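Skumley dolls' house: an update

Members who have been putting off a visit to the Tetthorpe reading room may like to know that the Skumley house is still not finished. It was promised for October. The October in question is looking increasingly theoretical.

Murali Thampi has drawn up a list of jobs, which runs to 2 pages and includes the word "stairs" four times. The front door has been hung, rehung and, after a short discussion, hung the other way. Wallpaper for the nursery came from Amin in the wrong scale, so the dolls will be living with roses the size of their heads.

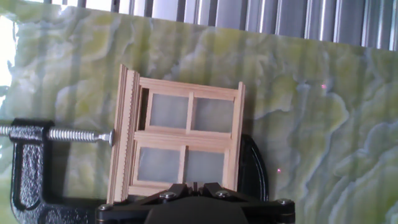 A four-pane window for the Skumley house, still in bare wood.

The fund stands at 409 pounds - enough for the roof tiles, provided we are not fussy about the back. Anyone with steady hands and low expectations is welcome at the next session. Bring your own tweezers. The good pair went missing in the spring and we have stopped asking.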